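The Small Table

When Laurinda Rocha moved into her flat in Drondholm, she brought 14 boxes of kitchen things and had place for six. The rest stayed in the corridor until August, and every evening she walked around them with a plate in her hand, looking for somewhere to sit and eat.

"I had a dinner service for a family that I don't have," she told me. She poured the tea before I had answered if I wanted some, and pushed the sugar to my side.

I came to ask her about colour. Laurinda writes a small newsletter on eating at home, called Niner, and her readers send her letters about cups. They ask if a green bowl can stand beside a white mug, if the saucer must match, if it is childish to have a favourite. She takes these letters very seriously, and after an afternoon in her kitchen I began to do the same.

Her opinion is that one person needs one good mug and one good bowl, and that they should not come from the same set. The mug can be plain in shape, with a little pattern on it, so that the hand finds something and the eye also. The bowl should be shallow and have a strong colour. She likes lime green, which she calls a rude colour, because porridge looks better in it than in grey. White she finds correct for soup but a bit sad for fruit.

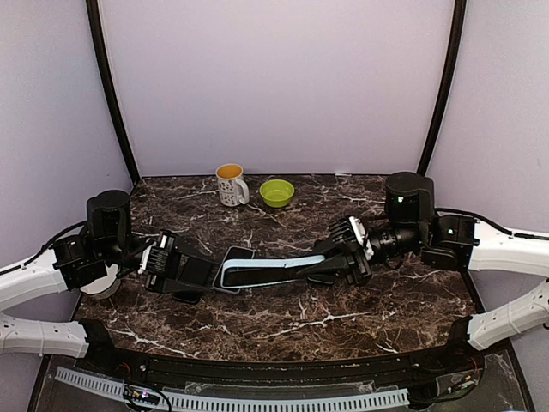 How far apart should a mug and a bowl stand on the table? Leave a gap as wide as a finger, so you can lift one without knocking the other.

The surface below matters more than people expect. On a dark marble, with its white and tan veins, a bright bowl looks almost lit, and a white mug has a clear edge. On pale wood the same two pieces become quieter. Laurinda has tried both. She grew up with an oilcloth full of printed lemons, and she says that on the lemons everything disappeared, even the bread.

Her neighbour Filipa Macedo does not agree with most of this. Filipa sells second-hand tableware at the Pondari market and believes in sets. She joined us late in the afternoon, still wearing her coat, and put a wrapped parcel on the counter. Inside were two saucers from Montoya, a pottery that has closed, in a brown glaze the colour of strong coffee.

"A cup with no saucer is a cup for the office," said Filipa.

They argued for a while about drips. Laurinda wipes the table. Filipa asks why one should wipe a table when a saucer exists. I was asked for my vote and I said that I drink my coffee standing at the sink, and this answer pleased neither of them.

For marble they have the same rule. Orange juice and lemon should be wiped at once, with a soft damp cloth and no vinegar, as the acid leaves a dull mark in the polish. A glazed bowl can take any fruit you like, but look at the foot under it before you buy. If it is rough, rub your thumb over it and think about your table.

Before I left, Laurinda washed the cups and Filipa dried them. The Montoya saucers went on the shelf by the window, one on top of the other, with a paper napkin between them.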